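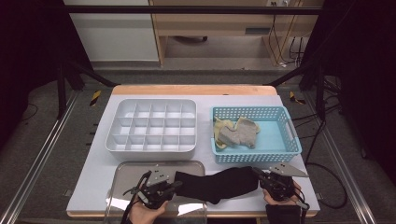
Babar Durrani, contributing editor

Robotics > Public events > Gurnach open day

The Gurnach open day is an annual demonstration of manual gripper work held at the MacAulay centre in Tuswood. It was first held on 14th May and admits 200 visitors in 6 sessions.

At the sorting table, an operator holds one gripper in each hand. Small garments are handled over a clear tray, with a white compartment organizer and a light blue basket set behind it. A black sock is stretched between the two jaws.

Plesico publishes the session notes each November.

54 shares · 2 comments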